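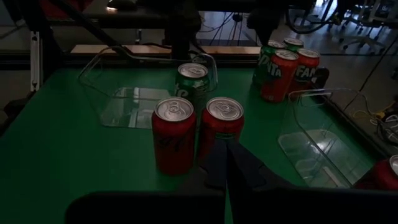
Sorting drinks cans into clear bins: worth it or not?

Posted in: Kitchen and Storage

marrowfat_lane
18th February, 19:42

I'm trying to sort out how we keep fizzy drinks at home and want some opinions before I buy any more bins. I've got two of the clear open-topped ones with the curved back and the lip at the front. The plan was red cans in one and green cans in the other, so people can see what they're taking and I can see what needs buying.

The trouble is that once they're out of the multipack they end up standing all over the table and only one or two make it into a bin. I've put a green mat down so they don't mark the top. That works fine.

Questions. Do you stand cans up or lay them down in this sort of bin? And do you bother sorting by flavour?

tinlid
Standing up if it's going in a cupboard, lying down if it's going in the fridge. I wouldn't sort by flavour. We tried it for a month and by the end every bin was mixed anyway.

old_pantry_hand
Disagree with tinlid. Sorting is the whole use of a clear bin. If they're all mixed you may as well leave them in the cardboard. We keep one flavour to a bin and when a bin is down to the last can it goes on the list. I've done it this way since we moved to Adville and we haven't run out of anything since.

tinlid
You can see the colour of a can from across the room whichever bin it's in. It's a red can or it's a green can.

old_pantry_hand
Not at the back of a deep shelf you can't.

marrowfat_lane
Shelf is fairly deep, so I take the point. The cupboard is the end one next to the cooker, if that makes a difference.

quiet_kettle
It does make a difference. I wouldn't keep fizzy drinks next to a cooker at all. Cans don't like getting hot. Put them on the other side of the kitchen, low down.

Which bins are they? I had some from Fairweather and the front lip was too low, so anything lying on its side rolled out when you pulled the bin forward. The Uvel ones are taller at the front but you lose a bit of width.

marrowfat_lane
No label on them, they came from the market in Adlow. The lip slopes down at the front. I tried laying the cans down and they stayed put but I didn't pull it out very fast.

Hadn't thought about the heat. I can swap them with the baking tins.

bramble76
I run the tea table at our bowls club so I go through a lot more cans than most of you, 100 on a busy match day. Clear bins are good for putting out on the table. I wouldn't use them for storage. They scratch, and after one season mine looked permanently dirty even straight after washing. For storage I use the shallow cardboard trays the cans come in, cut down at the front with a bread knife. Costs nothing.

On the day I stand them up in the bins with the ring pulls on top. Red at one end, green at the other. People put them back in the wrong one, and I leave them there.

old_pantry_hand
What are you washing them with? Mine are years old and still clear. Warm water, washing-up liquid and a soft cloth. No green scourers.

bramble76
Dishwasher.

old_pantry_hand
That'll be it then.

quiet_kettle
Agree, the dishwasher ruins them. It says so on the bottom of most of them.

stepladder_sue
Can I ask a side question, does anyone wipe the tops before putting them away? My sister thinks I'm mad. I do all of them when they come in, 18 at a time, with a damp cloth, then dry them so there's no water sitting round the rim.

tinlid
No. I wipe the one I'm about to drink.

quiet_kettle
Same as tinlid. They only get dusty again in the cupboard.

stepladder_sue
Mine go straight in the fridge, so no dust.

marrowfat_lane
Thanks all. I've moved the baking tins and put both bins in the low cupboard by the back door. Seven cans to a bin standing up, if I don't force it. Going with one colour each for now and I'll see if it lasts until May, when we have everyone round.

tinlid
It won't.

old_pantry_hand
Put a spare bin by for the odd ones. There are always odd ones, somebody brings a ginger beer.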